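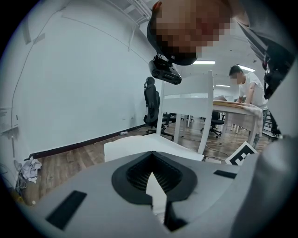
# Skotden hand-held gripper set: known fault, read before training

Last updated: Friday, June 28, 2019

This covers the Skotden recordings made with the hand-held gripper in the Ernum room. If you only want the download notes, they're in the other file. This one is about the jaw fault, and why I don't trust the "clean" label on part of the set.

## What went wrong

The jaw reading sticks. The jaw moves, the logged opening stays where it was, then the log jumps to catch up. In the worst recordings it stays stuck for 30 seconds. Anything trained on those stretches learns that the gripper was holding something when it wasn't, or the other way around.

We found it when a Skindden arm replayed one of the table tasks and closed hard on a board it should have let go of. The arm tripped its force limit and stopped. No one was hurt, but a person had been leaning over that same table a minute earlier, and I'd call that luck.

## How much is affected

The set has 4,000 recordings. The checking script flagged 111. After review by hand, 106 were confirmed and moved to `held_back/`. The other five were slow but correct and went back in.

I would not read that as "106 bad, the rest good." The script only catches a stuck reading if the jaw is seen moving on video at the same time. When a hand or the gripper body blocks the view, it sees nothing and passes the file.

## The official explanation

Mateos, who supplied the sensor board, put it down to a loose connector and sent new ones. Maybe. The fault showed up less often after the swap, but we also changed the logging software that week, so I can't say which one helped. Nobody has made it happen on purpose yet. Until somebody does, treat the cause as unknown.

## Before you use this set

- Leave `held_back/` out of training.
- Don't take jaw opening as ground truth. Compare it with the video on any recording you care about.
- Don't replay on a real arm with anyone in reach of the table. Run at low speed first, with a hand on the stop button.
- The marker card tracking is a separate system and isn't touched by this fault, as far as we know.

## Still open

- Bench test of the old connectors. Planned for September.
- A second check that doesn't depend on seeing the jaw.

Send new cases to Milagros Miranda with the recording name and the time it sticks. "Looks odd" is fine as a description if you include the time.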